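The Saint's Well, Again

8/21/18

Every summer I get the same e-mail from somebody who has booked a weekend in Hamarcombe and wants to know if the Saint's Well is "really" from 1462. I have lived two streets away from it for 8 years and my answer has gotten shorter every year. I don't know. Neither does the sign.

The sign says the well was blessed in 1462 by a traveling monk who struck the rock on Prumach hill with his staff. It gives no source. The old sign, the one that rusted through, said "medieval times." At some point between the two signs we gained a precise year, and I have never found a person who can tell me where it came from. I asked at the parish office and was handed the leaflet. The leaflet quotes the sign.

Dalia El Sherbiny, who spent most of a winter reading the parish registers for her own reasons, tells me the first mention of any well on Prumach is a complaint about a neighbor's goats fouling it. No monk. No staff. The page is undated, but it sits among entries from long after the monk would have been in his grave. She is careful to say this proves nothing – wells can exist for centuries before goats get into them. Fair enough. But if I were picking a document to hang a pilgrimage on, I'd want a better one.

Then there are the steps. The Mandari tour people tell their groups there are 304 of them, one for each day the monk walked to get here. I've heard the guide say it with his hand on his heart. I counted in March, twice, and got a different number each time, because the lower part is really just broken slope and you have to decide what you're willing to call a step. Neither of my numbers was 304. A woman in the group behind me got 304 exactly, but she had been told to expect it.

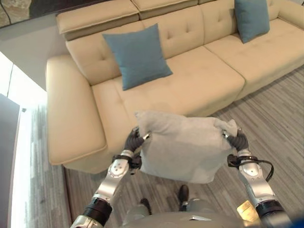
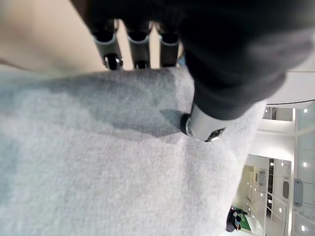 The cream sofa with its blue cushions, and gray felt in the second one.

What bothers me most is the Dumitrescu chapel halfway up, where everybody stops to catch their breath. It's a lovely small building and I go in whenever it's unlocked. The groups are told it stands on the foundations of the monk's own cell. Maybe. All I have ever seen of these foundations is a line of rough stones along the north wall, and a line of rough stones is what you find along the north wall of my garage. Has anyone dug there? I've been told yes by two people and no by three. Nobody who said yes could give me a year or a name.

A friend who takes the well more seriously than I do says I'm missing the point. People have been climbing up here to pray for as long as anyone's grandmother can remember, and that makes the place holy whatever the sign says. I go back and forth on this. I've seen people come down from Prumach crying, and I wouldn't walk up to one of them with a photocopy about goats. At the same time, if the praying is what matters, then leave the year off. You can put "old" on a sign. Old is a perfectly good word.

I'll say this for the water: it's cold and it tastes of iron, and I fill a bottle most Sundays. It hasn't done a thing for my knee. The leaflet promises relief for "joints and sorrows," and I've had the knee longer than I've had the house.

If you're coming anyway, and you should, go up early before the buses. Use the east path, which has more shade and no gift stall. The chapel is usually open by midmorning, though I've stood outside a locked door often enough to bring a book. Look at the carving over the door, which the tours walk right past. It might be a lion or it might be a dog. No one has made up a story for it yet, as far as I know.

And if you happen to have a record of that monk from anywhere, a letter or a tax roll or a line in somebody's will, please send it to me. I'd be glad to be wrong in print. I've had one offer so far, and what arrived was a scan of the leaflet.

Print this post | E-mail this post

14 shares | 6 comments

Contact | Copyright 2018, all rights reserved | Back to top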